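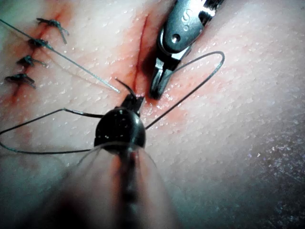 Jocelyn Lavoie
Suture practice lead, Robichaud Skills Lab

Interrupted stitches all the way through, nothing fancy. Close-up is at the top of the page so you can zoom in on the knots — spacing is nice and even down that closed line, tails short. That's what I want from everyone by July.

The red-stained slit next to it is still open. Same drill there: start at one end, work along, one knot at a time. Don't rush the bite. Don't strangle the edges either, they should just meet.

Few things people keep asking me:

Pads are the Drusow ones, dimpled surface. Yes they stain. Yes its fine. Write your initials on the back and put them in the Stirance tray when you're done, 19 in there already so stack them flat.

Tails — cut them shorter than you think but leave something to grab. Yvette Bélanger has the good scissors, ask her, and give them back please.

Needles get parked where you can see them. Always. Sharps count at the end of every session, 2 people sign the sheet. I still have one sheet with a single signature on it, you know who you are. 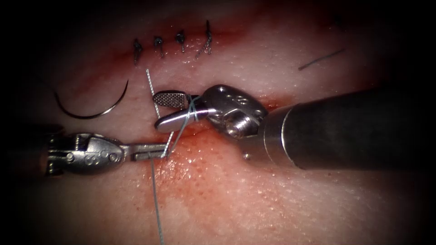
Four knots along the reddened line, curved needle resting at the left, loose bit of dark thread upper right.

More pics when I get a minute. Next session is in room 749, bring your own loupes if you use them, we dont have enough to go aroud.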